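Workshop Tips: Building a Two-Finger Hand Gripper at Home

These notes cover the gripper we have been putting together between the shared workshop on Jonasau and our own kitchens. Most of them come from things we had to do twice. They assume you have the printed parts already and a set of hex keys.

Sort the bolts first

Tip all the bolts out on a tray and sort them by length before you pick up a bracket. Two of the lengths look the same until you hold them side by side. If a long one goes into a short hole it will bottom out and feel tight while the bracket is still loose. A muffin tin works well for sorting. So does an egg carton, if you don't mind losing it to grease.

Clean up the printed holes

Printed holes come out tight. Run a drill bit through by hand, turning it between your fingers, and stop when the bolt drops in under its own weight. A power drill melts the plastic and leaves a lip. Do all the holes on both brackets at the same sitting so that they match.

Tighten in turns

Put in both bolts on a finger and bring each one down a little at a time, going back and forth. Finger tight, then a quarter turn each, then another quarter turn. Stop there. Thread locker is fine on metal into metal. Keep it off the plastic, where some kinds cause cracks weeks later.

Pads

We cut the first pads from a Hivar mouse mat and they were too slick. The second set came from a Jolix drawer liner, doubled over, and those have stayed on. Whatever you use, wipe the bracket with rubbing alcohol and let it dry before you stick anything down. Press the pad for a full minute and leave it overnight. Cut both pads from the same piece, laid in the same direction, or one side will grab more than the other.

Round the corners of the pad with scissors. Square corners lift first.

If a pad does lift, peel the whole thing off and start over. Dabbing glue under one corner makes a hard spot, and thin things roll off it.

Checking that the fingers line up

Close the gripper on a strip of paper and pull. The paper should drag evenly from the base of the pads to the tips. If it slides at the tips, the fingers are splayed and a thin washer under the outer bolt will usually fix it. If it slides at the base, take the washer out again. Inês Henriques does this check with a strip of baking parchment, which tears less.

Then close it 10 times in a row and listen. A click on every stroke is a bolt head touching something. A click now and then is more often a crumb of plastic in the slide. Blow it out and try again before you take anything apart.

Springs and cables

Leave more slack in the cable than looks right. Open the fingers all the way, bend the cable where it will bend in use, and only then put the zip tie on. Trim the tail of the tie flush with nail clippers, as a cut tail will scratch your wrist.

If the return spring is too strong your hand will be sore after 40 closes. Go down one size. The Vukčević hardware store on the corner sells springs singly, and it is worth buying 4 in different strengths and trying each.

Trying it out on a table

Foam blocks tell you very little. Anything with straight sides and some give can be picked up by a badly built gripper. Chopsticks are a much better test.

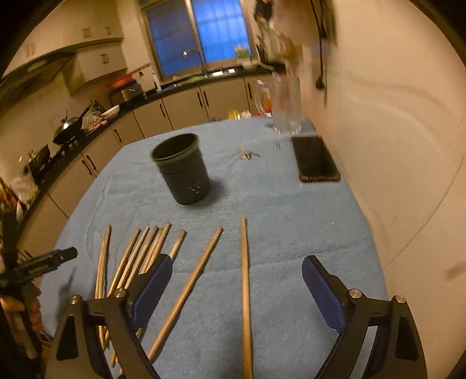
Put a towel down under them. On a bare tabletop the sticks roll, and the tips of the fingers knock against the wood and work the bolts loose. A terry towel lets the pads sink slightly so they can get under a thin stick. Don't bother ironing it or pulling it flat, since the folds make the test harder in a useful way.

Start with one stick lying straight between the fingers. When that comes up cleanly, try one at an angle, and after that a bunch with the ends together. The aim with a bunch is to lift one and leave the rest alone. A heavy cup makes a good place to drop them into. A light one tips over as soon as a stick catches the rim.

Write down your misses. My first evening was 47 tries, and the list showed that nearly all the bad ones were on the same side. The pad on that side had been stuck on a hair too low.

Before you put it away

Leave the fingers open so the pads don't take a set. Wipe them with a damp cloth, no soap. Check the bolts with the hex key, no more than a touch, and put the spare washers in a bag taped to the handle. Lint from the towel gets into the slide, and an old toothbrush takes it out.

In May we moved the spare pads into the drawer under the workshop vise. Take a pair if you need one and cut another to replace it.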